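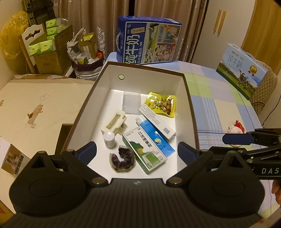

白盒子：药盒、软管、零食和几样小东西放在一起。

白盒子和家里的小东西
2018年4月27日，星期五

这一页是我的相册里关于"小东西"的一页。大的家具我放在别的页面，那里有桌子、书架和阳台。小东西比较难拍，也比较难写，因为它们常常换地方，今天在抽屉里，明天在窗台上。我学中文已经有几年，想用中文把它们写下来。如果有的句子读起来奇怪，请原谅，也欢迎告诉我。

我住在Brureck，房子有2个房间，在一座老楼的上面，没有电梯，要走42级台阶。去年八月我搬到这里，从老家到这里的路是2,206公里。搬家公司叫Isten，他们的人很有礼貌，把大箱子都放得很好。可是小东西没有自己的箱子。它们被塞在鞋里、锅里、枕头套里，我用了整个秋天才把它们一个一个找回来。

所以我开始用盒子。下面按照题目写，每个题目几句话。

盒子

白色，长方形，没有盖子，口上有一圈细细的棕色的边。我喜欢它的边比较高，东西放进去以后不会跑出来。里面的底也是白色的，这一点对我很有用：颜色深的东西一看就看见，颜色浅的东西要多看一会儿。

我在Brastitano买过三次盒子。Brastitano是我们这里卖家居用品的商店，离车站不远，二楼全部是收纳的东西。第一次我买的盒子太深，东西一层压一层，最下面的永远拿不到。第二次买的盒子太小，放不进药盒。第三次我带了一根绳子去，绳子的长度就是我柜子的深度，店员看着我用绳子量每一个盒子，没有说什么。

盒子里面侧面有一个浅绿色的小圆，深色的边。我在别的盒子上也喜欢贴小圆点，绿色的放在厨房和客厅中间的柜子，红色的放在浴室。颜色的规则是我自己定的，有时候自己也忘记，后来写了一张纸贴在柜门里面。

药

我在中国学习的时候生过一次病，不严重，咳嗽和发烧。宿舍楼下有一家药店，我进去，用准备好的句子说："我嗓子疼，从昨天开始。"店里的人问了我很多问题，我只听懂一半。回去以后我坐在床上，拿着字典查药盒上的字，查了一个晚上。从那以后我看见药盒上有粗的黑色汉字，就会有一点亲切的感觉，虽然药本身不是亲切的东西。

药盒上的词很难，可是很值得学。"饭后"、"外用"、"慎用"、"密封"、"遮光"，这些词在课本里出现得很晚，在生活里出现得很早。我的笔记本里现在有400多个这样的词，都是从包装上抄来的。我最喜欢的是"阴凉处"。我的母语里也有这个意思，可是要用很长的一句话来说。

整理药的时候，我的办法如下：
先看日期，过期的放进一个纸袋，交给药店处理。
说明书留在原来的盒子里，不要拿出来另外放。
白天常用的放在前面，不常用的放在后面。
外用的和内服的分开，用两个不同的小格子。
家里来小孩的时候，整个盒子放到柜子最上面一层。

第二条我是吃过亏才学会的。以前我为了节省地方，把所有的说明书放在一个信封里，药放在另外的地方。需要的时候，我找到了信封，却不知道哪一张纸属于哪一种药。纸很薄，字很小，叠起来都是一样的。

软管

软管这种包装，我一直觉得很难放。竖着放会倒，横着放会滚，放在底下会被压。药膏、牙膏、护手霜、颜料，都有这个问题。我试过用杯子装，头朝下，像花一样插在一起，样子很好看，可是打开一支的时候，另外几支也跟着倒了。

现在我让它们躺着，旁边有一个硬的盒子挡住。末端平的那一边，用完一点就卷一点，用夹子夹住。这个办法是我的祖母教的，她用的是晒衣服的木夹子，在我小的时候，她家浴室里每一支牙膏后面都有一个夹子。我那时候以为牙膏卖出来就是这个样子。

零食

零食不应该和药放在一起，这个道理我知道。可是人下班回家，手里拿着很多东西，看见一个打开的盒子，就全部放进去了。亮亮的黄色的袋子，在白色的盒子里特别显眼，要整理的时候当然第一个把它拿出来。

Brureck卖亚洲食品的店叫Triệu，在河的另一边，门很窄，里面很长。坚果、豆子、米饼、干的水果都有，包装上有越南文、中文、泰文，有的后面再贴一张白色的小标签，写我们这里的文字。我每个月去一次，骑自行车去，走路回来，因为自行车的篮子满了，骑起来不稳。我喜欢站在架子前面慢慢读袋子上的字。有一次我读得太久，后面的一位客人以为我是店里的人，问我酱油在哪里。我正好知道，就带她去了。

零食的袋子打开以后，我用橡皮筋绑好，放进厨房的铁罐。铁罐有两个，甜的一个，咸的一个。又甜又咸的，比如蜂蜜口味的坚果，我到现在还没有决定属于哪一个。

透明的盒子

平的、透明的塑料盒子，圆角的，每个家庭大概都有几个。买东西的时候送的，或者里面原来装着别的东西，东西用完了，盒子留下来。我舍不得扔。它可以装针线，可以装邮票，可以装回形针和图钉。半透明的有一个缺点：看得见里面有东西，看不清是什么东西。所以我在盖子上贴一小张纸条，用铅笔写，换了内容就擦掉重写。

铅笔比圆珠笔好。我以前用圆珠笔写"电池"，后来里面装了纽扣，我就在旁边再写"不是"。来我家的朋友看了很久。

不知道叫什么的零件

在我的家里有一类东西，我把它们叫做"某个东西的一部分"。塑料做的，有槽，有台阶一样的凸起的地方，一看就知道是为了装在什么上面。可是装在什么上面呢？这样的零件我不敢扔。每次扔掉一个，过一个星期就会发现柜门关不上，或者窗帘掉下来一边。

我现在的规则是：不认识的零件，用纸条写上找到它的地点和月份，放进一个单独的袋子，保留一年。"沙发下面，八月"，"书架后面，八月"，八月的纸条最多，因为那是搬家的月份。过了一年还没有主人的，就可以走了。去年八月的袋子，到今年八月要检查，我已经有一点紧张。

在五金店里问这种零件是很好的语言练习。你不知道它的名字，只能说它的样子："奶油色的，这么长，中间有一个长方形的洞。"用任何一种语言说都很难，用手说最快。

小瓶子

白色的小瓶子，圆的盖子，这种瓶子我在旅行的时候最喜欢用。可以把洗发水倒进去一点，或者装几颗纽扣。问题和上面一样，所有的小白瓶子都长得一样。药的瓶子我从来不拿来装别的东西，用完就洗干净扔掉，标签也撕下来。装洗发水的瓶子是专门买的，瓶底用油性笔画了一个记号，洗很多次也不会掉。

瓶子在盒子里要站着，不要躺着。我把它们放在角落，靠着盒子的边，前面再放一样重的东西。这样拉抽屉的时候不会倒。

有包装的东西

有的东西买回来以后，一直在透明的包装里，没有打开。我问自己：如果半年没有打开，我是不是需要它？有的时候答案是需要，比如备用的、替换的东西，它们的工作就是等着。这样的我放在盒子的后面，不拆包装，免得落灰。弯的东西比较占地方，弯的中间总是空着一块，我会在空的地方放一个小的，像拼图一样。

收拾的顺序

我每个月收拾一次，一般在晚饭以后，听着广播。顺序是这样的：

一、把盒子里的东西全部拿出来，放在一块旧毛巾上。
二、用湿布擦盒子的底和四个角，再用干布擦一遍。
三、吃的东西送回厨房。
四、药看日期，回到药的格子。
五、零件写纸条。
六、剩下的东西，大的先放，小的后放，细长的放在边上，都朝一个方向。
七、把盒子放回柜子，有小圆的一边朝外。

第六步最花时间。斜着放的东西最浪费地方，可是人随手放东西的时候，总是斜着放的。我观察过自己，从来没有一次自然地把盒子放直。

关于柜子

有两位读者写信问，为什么不买有很多小格子的收纳盒。我买过。格子的大小是别人想好的，我的东西不听他的安排。药盒太长，要斜着才放得进去，瓶子太高，盖子盖不上。后来我用厚纸自己剪隔板，可以移动，坏了再剪一张。纸板从鞋盒来，剪之前先用铅笔画线，两张纸板在交叉的地方各剪一半，就可以插在一起站住。

柜子是房东留下来的，门有一点歪，关的时候要先抬一下。我在里面放了三个盒子，最左边的放药，中间的放文具和电线，右边的什么都有。右边的那个满得最快，收拾完一个星期，又和以前一样了。

下一页是厨房的抽屉。勺子那一部分我还没有写完，"漏勺"、"汤勺"、"饭勺"的区别需要再查一下。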